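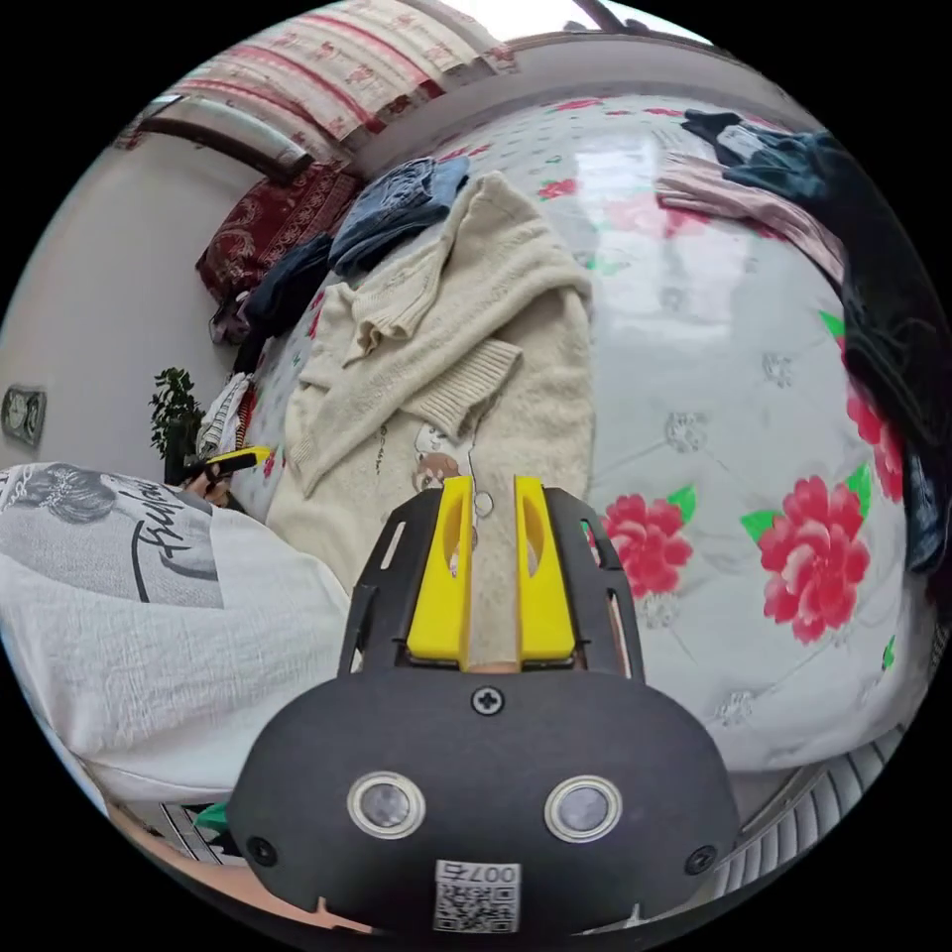

Dremcombe, January

Section 4. Setting up the Zillero 354 bedroom dehumidifier

Read Section 2 (Electrical safety) before starting. The unit must have stood upright for at least four hours after delivery. If it was carried or stored on its side, leave it upright overnight.

The Zillero 354 is rated for a closed space of up to 600 square feet. For larger or open-plan spaces, see the Horden series.

4.1 Choosing a position

1. Place the unit on a hard, level floor. Thick carpet blocks the lower intake.
2. Leave 20 inches of clear space behind the rear grille and the same above the top outlet.
3. Keep the unit away from radiators, baseboard heaters and direct sun.
4. Check that curtains and bedding cannot fall or blow against either grille.
5. Run the power cord along the wall. Do not pass it under a rug or a bed frame.

NOTE: The casters lock by pressing the gray tab down. All four must be locked before the tank is fitted.

4.2 Fitting the tank

1. Pull the tank out by the recessed handle.
2. Remove the foam block from under the float. The unit will not start with the block in place.
3. Move the float up and down by hand. It should travel freely and drop under its own weight.
4. Slide the tank back until it clicks. The red TANK light goes out within a few seconds of power being switched on.

If the TANK light stays on, take the tank out and fit it again. A float seated crooked on its pins is the usual cause.
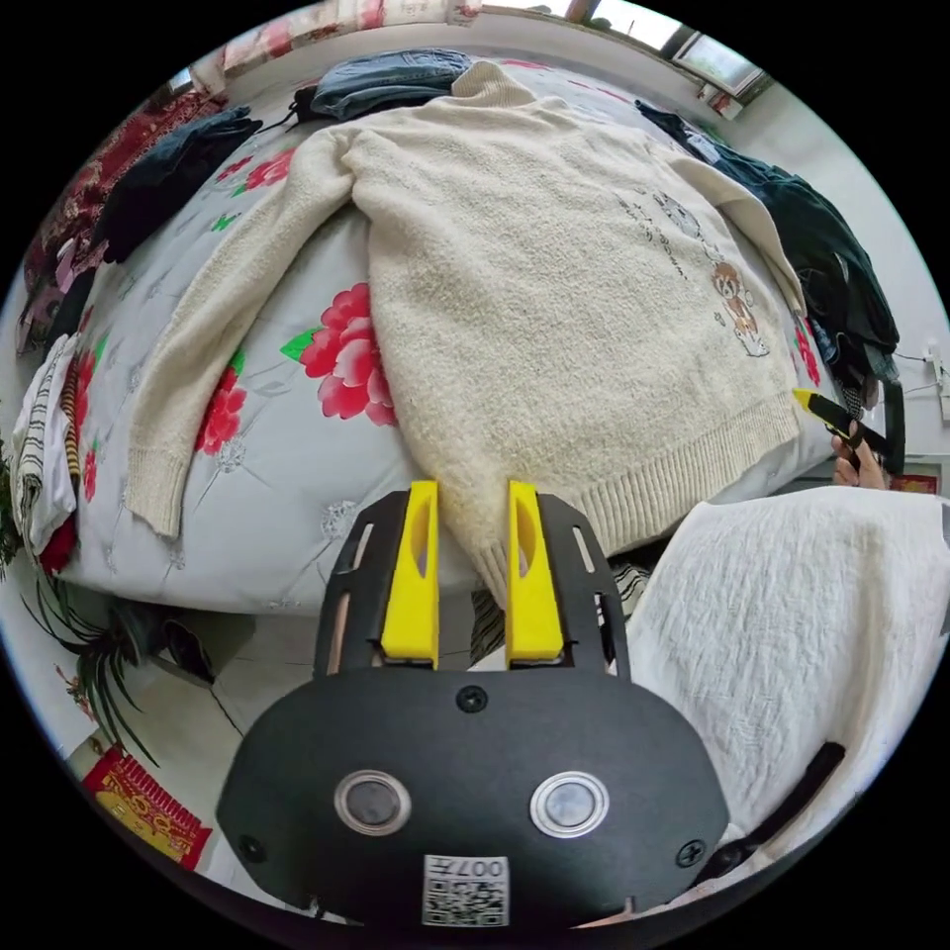

If the light still does not clear, check the two pins for packing residue and wipe them with a dry cloth. Do not use oil or silicone spray on the float.

4.3 Continuous drain (optional)

The drain port accepts a standard garden hose end. A hose is not supplied.

1. Switch the unit off and unplug it.
2. Unscrew the port cap and keep it. It has to go back on when the tank is in use.
3. Screw the hose on hand-tight.
4. Lead the hose downhill to a floor drain for its full length. The unit has no pump and cannot lift water.
5. Run the unit for an hour and check the joint for drips.

CAUTION: Do not connect the drain port to a pressurized water line.

4.4 First start

1. Close windows and doors in the room.
2. Plug the unit directly into a grounded wall outlet. Do not use an extension cord or a power strip.
3. Press POWER. The display shows the current humidity after the fan has run for two minutes.
4. Use the arrow keys to set the target. Fifty percent suits most bedrooms.
5. Press FAN to choose HIGH or LOW. Night mode always uses LOW.

The compressor has a three-minute delay and will not restart sooner after a power cut or a change of setting. A reading that drifts by a few points during the first day is normal – the sensor needs time to settle in a new room.

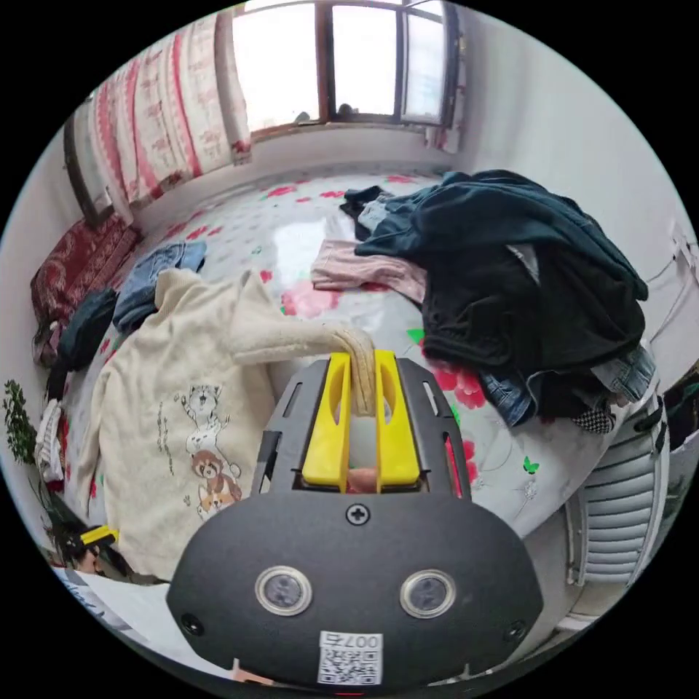

Fig. 3. Cream knit sweater on the bed, cuff gathered.

4.5 Laundry mode

Laundry mode runs the fan on HIGH and ignores the humidity target. It ends after eight hours or when the tank is full, whichever comes first.

1. Hang or lay out washing at least two feet from the outlet.
2. Tilt the louver toward the washing.
3. Press and hold MODE until the shirt symbol lights.

WARNING: Never drape clothing over the unit. Never place a drying rack so that water can drip onto the control panel.

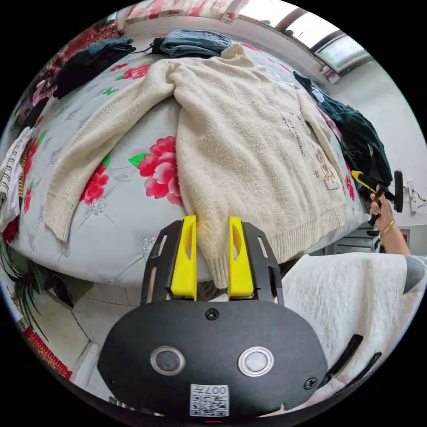

Laundry mode does not heat the air beyond the normal output of the compressor, and drying times depend on fabric, room size and starting humidity. Items on a line dry fastest. Knitwear that would stretch on a line should be laid flat with the sleeves away from the body, as with the high-collared sweater shown, and turned over once the upper side feels dry. Put a towel under anything damp before it goes on a bed. Finished items can stay in the room. Set the louver level for flat drying – a steep upward angle sends most of the air to the ceiling.

4.6 Filter reminder

The FILTER light comes on after 200 hours of fan time. It is a timer and does not measure dirt. In homes with pets, check sooner.

1. Switch off and unplug.
2. Unclip the rear grille at the top and tilt it out.
3. Vacuum the filter from the outer side. If grease is present, rinse in lukewarm water and let it dry fully in the shade.
4. Refit the filter and grille.
5. Plug in, switch on and hold FAN for five seconds to reset the light.

Do not run the unit without the filter. Damage to the coil from dust is not covered by the warranty.

4.7 If the unit is to be moved

Empty the tank first. Unlock the casters, push from the side handles, and lift over thresholds. Allow the unit to stand for thirty minutes before switching on again. For moves by car or truck, follow the packing steps in Section 7.

Section revised by Melina Raptis. Checked by Lambros Deligiannis.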